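음향 보강과 설교 명료도: 니조키아 채플 확성 설비 교체 인터뷰

예배당의 확성 설비는 대체로 고장이 난 뒤에야 논의된다. Boltdale의 Nzioka 채플은 순서가 조금 달랐다. 설비는 작동하고 있었으나 뒤쪽 좌석에서 설교의 자음이 들리지 않는다는 지적이 이어졌고, 교회는 장비를 바꾸기 전에 측정부터 하기로 했다. 측정과 설계를 맡은 음향 기술자 브라이언 마게사(Brian Magesa)와, 매주 강단에서 구약 본문을 강해하는 타투 루쿠마이(Tatu Lukumay) 목사를 채플 부속실에서 만났다. 대화는 오전 10시에 시작해 점심 무렵까지 이어졌다.

측정에서 드러난 것

채플의 좌석은 470석이다. 평면은 긴 직사각형이고 천장은 중앙이 높다. 마게사는 빈 상태와 예배 중 상태를 나누어 잔향 시간을 쟀다.

“회중이 앉으면 500Hz 이상에서는 잔향이 눈에 띄게 줄어듭니다. 사람과 옷이 흡음체 역할을 하니까요. 그런데 저역은 거의 변하지 않습니다. 남성 설교자의 기본 주파수 대역이 남아서 울리고, 그 위에 얹혀야 할 자음이 묻힙니다. 회중은 이것을 ‘소리가 작다’고 표현합니다. 그래서 볼륨을 올리면 저역이 함께 올라가고 더 안 들립니다.”

기존 스피커는 강단 양쪽 벽 상단에 한 대씩 걸려 있었다. 수직 지향각이 넓은 일반형이어서 에너지의 상당 부분이 천장과 뒷벽으로 향했다. 마게사가 음성 전달 지수를 기준으로 좌석별 분포를 그렸을 때, 앞에서부터 중간까지는 무난했고 발코니 아래 마지막 줄들에서 값이 급격히 떨어졌다.

“발코니 밑은 직접음이 거의 닿지 않는 자리였습니다. 스피커에서 청취자까지 시선이 막혀 있으면 이퀄라이저로 할 수 있는 일이 없습니다.”

강단 쪽에서 본 문제

루쿠마이 목사는 설비 문제를 전달 속도의 문제로 먼저 겪었다고 말한다. 그는 룻기 강해를 마치고 9월부터 느헤미야서를 다루고 있다. 느헤미야서는 고유명사가 많은 책이다. 3장에는 성벽의 구간을 맡은 사람들의 이름이 이어지고, 7장에는 돌아온 이들의 명단이 나온다.

“이름은 문맥으로 추측할 수가 없습니다. 일반 명사는 한 음절을 놓쳐도 앞뒤로 채워 듣습니다. ‘므레못’이나 ‘므술람’은 놓치면 그대로 끝입니다. 뒤에 앉은 분들이 본문 낭독 시간에 주보를 뒤적이는 것이 보였습니다.”

그는 한동안 말의 속도를 늦추고 문장 끝에 휴지를 길게 두었다. 효과가 있었으나 설교 시간이 늘어났고, 본문의 긴장도 느슨해졌다고 한다.

“느헤미야 4장은 급박한 장면입니다. 한 손으로 일하고 한 손에 병기를 잡았다는 대목을 받아쓰기 속도로 읽을 수는 없습니다. 낭독의 속도도 해석의 일부입니다.”

마이크 사용 습관도 점검 대상이 되었다. 루쿠마이 목사는 강대상 고정 마이크를 쓰면서 본문을 읽을 때 고개를 숙이는 편이었다. 마게사는 녹음 파일에서 고개를 숙인 구간과 든 구간의 레벨 차이를 비교해 보여 주었다. 현재는 헤드셋형을 사용한다.

“처음 몇 주는 불편했습니다. 숨소리가 신경 쓰였고요. 지금은 원고에서 눈을 떼는 횟수가 늘었습니다. 그것이 마이크 때문인지는 모르겠습니다.”

장비 선정과 배치

설계안은 3개가 검토되었다. 첫째는 기존 스피커를 유지하고 흡음재만 추가하는 안, 둘째는 주 스피커를 컬럼형으로 교체하는 안, 셋째는 컬럼형에 발코니 하부 지연 스피커를 더하는 안이다. 교회는 셋째 안을 택했다.

“흡음재만 쓰는 안은 회중 찬송에 불리했습니다. 찬송은 어느 정도의 잔향이 있어야 옆 사람의 소리가 섞여 들립니다. 잔향을 설교에만 맞춰 줄이면 각자 혼자 부르는 것처럼 느낍니다. 실내를 건조하게 만드는 대신 직접음의 비율을 높이는 쪽으로 갔습니다.”

컬럼 스피커는 Konier 제품이다. 마게사는 수직 지향각이 좁고 벽면 색에 맞춰 도장할 수 있다는 점을 선정 이유로 들었다. 강단 좌우에 한 대씩 수직으로 세웠고, 발코니 하부에는 소형 스피커 2대를 매입했다. 하부 스피커에는 주 스피커 소리가 도달하는 시간에 맞춘 지연을 걸었다.

“지연값은 거리로 계산한 뒤 몇 밀리초를 더 줍니다. 선행음 효과 때문입니다. 귀는 먼저 도착한 소리의 방향을 음원으로 인식합니다. 하부 스피커가 조금 늦게 울려야 소리가 머리 위가 아니라 강단에서 오는 것으로 들립니다. 레벨도 주 스피커보다 과하게 높이면 이 효과가 깨집니다.” 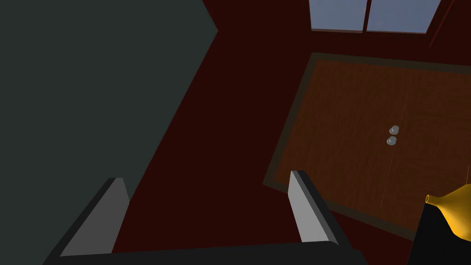 운용과 교육

설비가 바뀌면서 운용 방식도 정리되었다. 이전 믹서는 채널마다 표시가 제각각이었고 예배가 끝날 때의 설정이 다음 예배에 그대로 남았다. 현재는 설교, 찬양, 장례의 기본 설정을 저장해 두고 예배 시작 전에 불러온다. 자동 피드백 억제 기능은 꺼 두었다.

“억제 필터가 음성 대역을 조금씩 깎아 먹습니다. 한 번 걸린 필터가 해제되지 않고 쌓이면 설교 후반부에는 음색이 달라집니다. 피드백은 마이크 위치와 게인 구조로 먼저 해결해야 합니다.”

마게사가 운용 담당자들에게 가장 오래 설명한 항목은 게인 구조였다고 한다. 입력 게인을 낮게 잡고 페이더를 끝까지 올려 쓰던 습관이 있었고, 이 때문에 녹음본에 잡음이 실렸다. 설교 녹음은 교회 홈페이지에 게시되며, 보관된 파일은 모두 611편이다. 루쿠마이 목사는 그중 상당수를 전임 사역자들의 설교로 분류한다.

“오래된 녹음은 음질이 고르지 않습니다. 그래도 지우지 않습니다. 하박국 강해 같은 것은 지금도 찾는 분이 있습니다. 책별로 다시 묶는 작업을 하고 있는데, 제목만 있고 본문 표시가 없는 파일이 문제입니다. 처음부터 들어 보아야 어느 장인지 알 수 있습니다.”

마게사는 오래된 파일에 대한 잡음 제거를 최소한으로 권했다. 처리를 강하게 걸면 배경 잡음과 함께 마찰음이 사라져 결과적으로 알아듣기가 더 어려워진다는 이유였다. 원본은 별도로 보관하고, 게시본에는 저역 차단과 음량 정규화만 적용한다.

청취 보조 장치

보청기 사용자를 위한 유도 루프는 바닥 공사와 함께 시공했다. 루프는 좌석 구역 전체가 아니라 중앙 구역에만 깔려 있다. 옆 구역 바닥 아래에 철제 보강재가 있어 자기장 손실이 컸다.

“전 구역을 덮으려면 루프를 여러 개로 나누고 위상을 달리해 구동해야 합니다. 예산이 맞지 않았습니다. 중앙 구역에서는 규격에 맞는 자기장 세기가 나옵니다. 구역 경계는 입구 안내판에 표시했습니다.”

루쿠마이 목사는 이 부분이 아직 충분하지 않다고 본다. 보청기를 쓰는 교인 중에는 수십 년 동안 같은 자리에 앉아 온 이들이 있고, 자리를 옮기라는 권유가 쉽게 받아들여지지는 않는다는 것이다.

“기술적으로는 몇 미터 차이입니다. 당사자에게는 그렇지 않습니다. 옆 구역 분들에게는 휴대용 수신기를 드리는데, 충전을 잊는 경우가 많습니다.”

남은 작업

교체 후 같은 지점에서 다시 측정한 결과, 발코니 아래 좌석의 명료도는 중간 좌석과 비슷한 수준으로 올라왔다. 반면 강단 바로 앞 두 줄은 컬럼 스피커의 지향 범위 아래쪽에 걸려 고역이 다소 부족하다. 마게사는 강단 전면에 소형 보조 스피커를 넣는 방안을 제시했고, 교회는 이를 다음 회계 연도로 미루었다.

저역 잔향에 대한 처리도 남아 있다. 뒷벽 양쪽 모서리에 저역 흡음 구조를 세우는 안이 있으나 한쪽 모서리에는 비상구가 있어 치수를 다시 잡아야 한다. 마게사는 같은 방식의 시공을 Kistthorpe의 한 예배당에서 진행한 적이 있으며, 당시에는 천장 모서리를 이용했다고 설명했다.

루쿠마이 목사는 느헤미야서 다음 본문으로 말라기를 준비하고 있다. 문답 형식이 반복되는 책이어서, 인용되는 백성의 말과 선지자의 말을 목소리로 구별해 읽는 방법을 시험하는 중이다.

“‘주께서 어떻게 우리를 사랑하셨나이까’ 하는 되물음은 작게 읽고 싶습니다. 예전 설비에서는 작게 읽으면 뒷줄에서 사라졌습니다. 지난 연습 때 마게사 씨를 맨 뒤에 앉혀 놓고 읽어 보았습니다.”

마게사는 그 대목이 들렸다고 답했다. 다만 공조기를 끈 상태였고, 공조기를 켠 상태의 확인은 다음 점검 일정에 넣어 두었다.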